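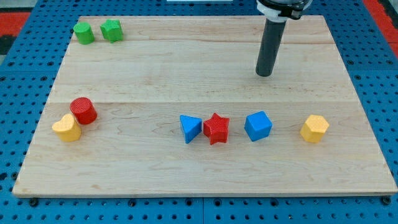

Okay, I promised a few of you I'd write up how we ended up spending our equipment money this year, and it got long, so it's a thread. Get yourself a coffee. 1/

Background for the new folks: I run the hands-on side of a small robotics teaching lab at Mulledbridge. One arm, one bench, a lot of students who want a turn. Every February I put in an equipment request and every February I learn something embarrassing about the last one. 2/

This year the pot was $2,724. I know some of you have labs where that's the snack budget (hello, I'm jealous, please adopt us). For us it's the whole year, and it has to cover anything that wears out, gets lost, or rolls under the radiator. 3/

My first draft of the request was basically one line: new gripper. I had my heart set on the fancy Lengyel one with the swappable fingers. I had the brochure on my desk for so long it had a coffee ring on it. 4/

Then Sigrún Holst, who has been doing this far longer than I have, read my draft and wrote one question in the margin: "What do they do all day?" And I had to go sit in the lab and watch, which I should have done before I ever opened a catalog. 5/

What they do all day is push and sort little shapes around on a board. Stars, cylinders, a heart, a cube, a hexagon, in red and yellow and blue and green. The arm comes down with a plain straight rod with a rounded tip, and off they go. For the first half of the course they don't need fingers at all! 6/

So I crossed out the gripper. That hurt a little, I won't lie. But a rod on a clamp collar is cheap, the students understand it the first day, and when somebody drives it into the board (somebody always does) I'm not on the phone with a repair desk for a month. 7/

Where the time was going was setup. Our old board just sat loose on whatever table was free, and every group spent the start of their session finding out that it had drifted since the last group. I'd been treating that as a training problem for two years. It was a furniture problem. 8/

The table we work on now is a blue metal one with holes all over it in a grid, and if you take one thing from this thread, please let it be this: budget for the table. Put it on its own line. Put it FIRST. I had it under "misc" and it very nearly got trimmed. 9/

We got quotes from two places. Plukov was cheaper on paper but wanted us to arrange our own freight, and our loading dock is a sad story I'll save for another day. Ternport came in higher with delivery included, and they answered my emails like they were glad to get them. We went with Ternport. 10/

Freight is the one I get wrong every single time, by the way. Heavy flat things cost a lot to move. Ask for the delivered price to your actual door, and mention stairs if you have stairs. I have stairs. 11/

The board itself is light-colored wood, three long planks, and it was the easiest purchase of the lot. I like wood for this. It's kind to the blocks, the colors stand out against it, and when it gets chewed up you replace it without filling out a form. I put a spare in the request and I'm glad I did. 12/

Now, blocks. I bought 192 of them, and yes, I got teased for it. But they walk off! They go home in pockets, they get borrowed for somebody's demo, they turn up in the break room. Running out of green stars in week three is a silly reason to cancel a session, and I have done it. 13/

Get ones with a bit of texture and a matte finish if you can. I'm no camera expert, but our old shiny set used to throw glare under the overhead lights and the vision students complained about it constantly. I've had far fewer complaints with the matte ones. 14/

A thing I'd do differently: I bought everything in the same week because the money was there and I was excited. Then it all arrived at once and I had boxes in the hallway and no afternoon to unpack them. Stagger it. Table first, then whatever bolts to the table, then the small stuff. 15/

Also, bolts. Please buy more bolts than you think you need, and check the thread against your table before you order. I ordered the wrong ones. I've now got a very nice jar of bolts that fit nothing we own, and if anyone nearby can use them, they're yours. 16/

I also kept 4 small lines for boring things: cable ties, tape, storage bins, a decent set of hex keys that lives on a hook and does not leave the room. The approvals people have never once questioned a boring line. It's the shiny ones they circle. 17/

For planning, I now work in 12 month chunks and keep a running list on the wall by the bench. Anybody can add to it, students included. When somebody grumbles about something out loud, I hand them the pen. By request season half my form is already written, with reasons, in other people's handwriting. 18/

Is the fancy gripper still on the list? Of course it is, I'm only human. It's there for the second half of the course, when they move on from pushing to picking up, and I'd like to try a loaner before I commit. If you've lived with the Lengyel for a full term, please tell me how the fingers hold up! 19/

And if you're filling out your own request this fall and want another pair of eyes on it, send it over. I can't promise to be quick but I'll read all of it, and I'll probably ask you about freight. 20/20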